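Fotska Woven Basket, Medium: Review

I bought the Fotska basket in October to replace a plastic bin that had cracked along one side. It cost 24 dollars at Lim, a small home goods store near me, and it has been in use every day since then. Mostly it holds bread, sometimes mail.

The shape is a rectangle with rounded corners. It sits flat and doesn't rock, even with weight on one side. I keep up to 10 apples in it with no sagging.

Cleaning is the weak point. Crumbs settle into the gaps between the strands, and a damp cloth only gets the top layer. A dry paintbrush works better. The label says not to soak it, so I haven't.

I also looked at the Isska, which has handles and a cloth liner. The liner would help with crumbs, but the sides were soft and leaned outward when I pressed on them. The Fotska is stiffer. If you need to carry a full basket from room to room, get the one with handles – the Fotska has to be held by the rim. 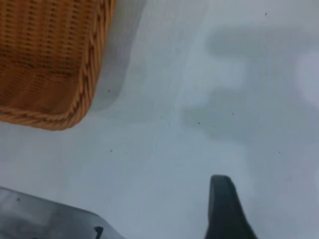 NEDER, Mar 24, 2023 – The braided rim is still tight all the way around, and the honey tan color goes well with a pale tabletop. One strand near the base has come loose, and I trimmed it with scissors. I would buy it again at the same price, though not for anything that sheds crumbs.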